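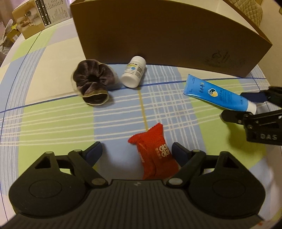 *Saquinho de tecido vermelho, do género que viaja sempre bem.*

## 3. Preparar e registar a caixa

Se chegaste aqui é porque já tens conta no Vimirier e já te calhou um par na roda de trocas (se ainda não, volta à secção 2, eu espero!). Agora vem a parte de que mais gosto, que é encher a caixa e pô-la a caminho. Eu faço isto na mesa da cozinha, numa noite só, com o rádio ligado -- mas podes perfeitamente dividir em duas vezes.

### 3.1 Antes de pôr o que quer que seja lá dentro

1. Abre o Vimirier e entra em **As minhas rodas**. Escolhe a roda em que estás. A minha chama-se Mosine, a tua terá outro nome.
2. Toca em **Ver ficha do par** e lê tudo até ao fim, incluindo as alergias, que ficam lá em baixo e num tipo de letra pequenino.
3. Confirma o país de destino e abre a lista de restrições. Carne, fruta fresca e sementes costumam dar problemas na alfândega, por isso vê sempre primeiro.
4. Carrega em **Criar caixa**. Aparece um código de quatro algarismos. O da minha última foi 3632. Aponta-o num papel, vais precisar dele mais à frente.

> **Nota:** o código só fica ativo depois de preencheres o peso. Enquanto isso não acontecer, a caixa aparece a cinzento na lista e o teu par não a vê.

### 3.2 Encher a caixa

1. Mede o lado maior por fora. O tarifário Breneo, que é o que eu uso, aceita até 36 cm. Passando disso, saltas de escalão e pagas bem mais.
2. Forra o fundo com papel amarrotado. Jornal serve, papel de seda é mais bonito, e eu ando a reciclar o mesmo papel de seda há que tempos.
3. Começa pelas embalagens rígidas, encostadas às paredes. As saquetas moles vão no meio e nos cantos que sobrarem.
4. Mete os presentinhos miúdos dentro de saquinhos de tecido, um por saquinho. Não fazem barulho, não rasgam e a pessoa do outro lado ainda fica com o saquinho!
5. Antes de fechar, tira uma fotografia de cima com tudo à vista e junta-a à ficha da caixa. Se houver reclamação, é a primeira coisa que te pedem.
6. Fecha as abas sem fita e abana devagarinho. Ouves coisas a correr de um lado para o outro? Mais papel. 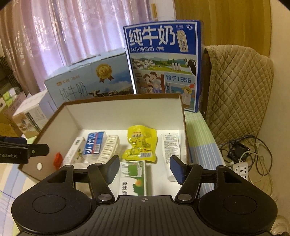 Sandra Blackburn perguntou se podia tirar as guloseimas das embalagens originais para ganhar espaço, e acrescentou que numa roda anterior tinha feito isso com bolachas e chegara tudo inteiro. Pois, inteiro até pode chegar, mas eu não faço e peço-te que não faças. Sem a embalagem perdes a lista de ingredientes e a validade, e se o teu par tiver uma alergia fica sem saber o que pode comer. Se o rótulo estiver numa língua que ele não lê, escreve a tradução dos ingredientes num papel e mete-o na caixa.

> **Atenção:** nada de isqueiros, vernizes, perfumes ou pilhas soltas. Uma caixa retida por causa de um verniz pode ficar parada semanas, e os portes não são devolvidos.

### 3.3 Pesar, etiquetar e despachar

1. Pesa a caixa já fechada (a balança da casa de banho não chega, usa a da cozinha ou pede nos correios) e escreve o valor em gramas no campo **Peso**.
2. Imprime a etiqueta. Na minha Marciniak tenho de escolher **Tamanho real**, senão o código de barras sai encolhido e o leitor não o apanha.
3. Cola-a na face maior, bem lisa, sem fita por cima do código de barras.
4. Escreve o código de quatro algarismos à mão, numa das abas laterais.
5. Entrega a caixa ao balcão, guarda o talão e marca **Enviada** na aplicação. Tens 27 dias a contar da data de criação -- passado esse prazo, a caixa é anulada e tens de repetir o passo 4 da secção 3.1.

Se te enganaste no peso, toca no lápis ao lado do valor e corrige. Depois de marcares **Enviada**, o lápis desaparece e só o apoio consegue mexer no registo. O contacto está na secção 6.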